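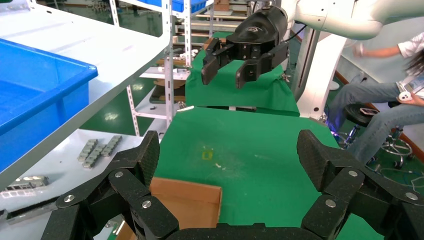 Green cloth on the bench, open cardboard box, small yellow-green stain left of centre.

Notebook, February. Dye fastness, cotton drill, Pristen batch.

Carried on from the last set. Femi Effiong had left the swatches in the dark cupboard with the labels face down, so the first half hour went on matching them to the cutting list. All accounted for except the second control, which I recut from the same bolt.

Wash test: 24 minutes at 40 degrees, Monditz powder at the usual dose, one multifibre strip stitched to each swatch. Rinsed twice in cold tap water, dried flat. Bath volume 1,000 ml throughout. The Skikelen bath overshoots by two degrees before it settles, so swatches went in after the second beep.

Staining on the strip: cotton 4, wool 4-5, nylon 3. The nylon figure is poor and matches what Hauwa Anozie got on the earlier batch. Colour change on the swatch itself 4. Graded in the light box, by me and then by Hauwa without seeing my numbers. We differed by half a grade on wool and agreed on the rest.

Rub test: dry 4, wet 2-3. Wet rubbing cloth was picked up at the wrong moisture on the first go — weighed it, too heavy, discarded the result and repeated. The figure given is the repeat.

Light exposure: counter read 1,402 at the start and 2,301 when I stopped it at 16.40. Blue wool 4 has just begun to shift. The swatch has not, as far as I can tell by eye. Leave it in.

Possible cause of the nylon staining is loose dye left after the soap-off. Bassey's sheet calls for two hot soaps and the batch card shows one initialled. Ask Femi whether the second was done and not signed, or skipped.

To do: repeat wash on the recut control, order multifibre strip (one short length left), resoap half a metre at the boil and run it against the original. New grey scale card too — the old one is marked at the 3.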